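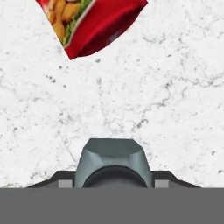
Figure 4. Red snack bag with a printed food picture, fried pieces next to green leaves.

4. Package pictures and where the food gets kept

4.1 What the picture on the bag does

Earlier work on front-of-pack pictures mostly stops at the store. Shopper sees the bag, shopper picks the bag, end of study. We wanted the part after that, at home, when the bag has been in the kitchen for a few days and somebody walks past it hungry. So the diary entries (n = 1,418 across both waves) were coded first for whether the package had a food photo at all, then for what was in the photo besides the food being sold.

Greens turned out to be the common extra. Lettuce mostly, sometimes parsley or a leaf we couldn't name. Figure 4 is the type: the fried pieces carry the warm colors, the leaves run along their edge, then a thin pale stripe and plain red. No claim is made in words by a leaf. Even so, people in the interviews used words like "fresher" and "more of a meal" for bags with greens on them, and used them much less for bags showing the product alone. Vass saw the same thing in her pilot interviews and we kept her coding terms so the two sets could be compared.

Two cautions. First, color. Red bags and leaf pictures go together a lot in our set and we can't fully pull them apart. Second, taste. People who bought fried snacks already liked fried snacks, and a leaf wasn't going to change that. The effect we report is on how they talked about the snack afterward, and on how soon they logged the next one. Nothing in it should be read as an effect on wieght or health.

4.2 Open storage and closed storage

Once a bag is opened it tends to go one of two ways. Clipped shut and back in the cabinet, or emptied into something else. The second group is the one we had not planned for. The diary form had a single line for "where kept," no space for "in what," and the wave one entries are thin as a result. Ewan Pringle rewrote the form in June, before wave two, and the added line ("moved to another container? where does it stand?") gave us most of what follows.

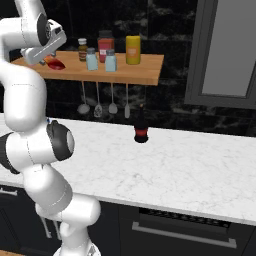
Decanting takes the package picture out of the kitchen, leaf and all, and we expected the "fresher" talk to drop away with it. It did, partly. Households in the Skonley group who moved snacks out of the bag described them in plainer terms, closer to the ones used for bags with no greens. But the place mattered too, more than we had guessed. Closed cabinets first: few mentions, long gaps between entries. Then open shelves, by which we mean a plain board on the wall with things standing on top of it, like the light wooden one against the dark marble backsplash, five containers on it and no door in front. Entries from kitchens with that kind of shelf came closer together, and the evening ones were often written as afterthoughts — "had some going past," "finished it while cooking."

We don't think the shelf causes the snacking. People who put up open shelves may just be people who like food in view. The Hirko households were renters for the most part and took the kitchen as it came, so they are the better test, and the gap is smaller there though still present. At 9 p.m. and later it more or less disapears. Everyone snacks at 9 p.m.

4.3 Both together

The combined model (package picture, greens, color, decanted or not, open or closed) was run on the wave two entries only, for the reason given in 4.2. We dropped 40 entries where the coder could not tell whether the container stood in the open. Most were kitchen islands. An island is neither one thing nor the other, and a later form should give it its own box.

Greens on the package and open storage each kept their own association with shorter gaps. The interaction was weak. Wilczyńska coding, run as a check, moves the greens estimate down a little and leaves storage alone. Estimates for both are in the appendix, along with the old and new diary forms.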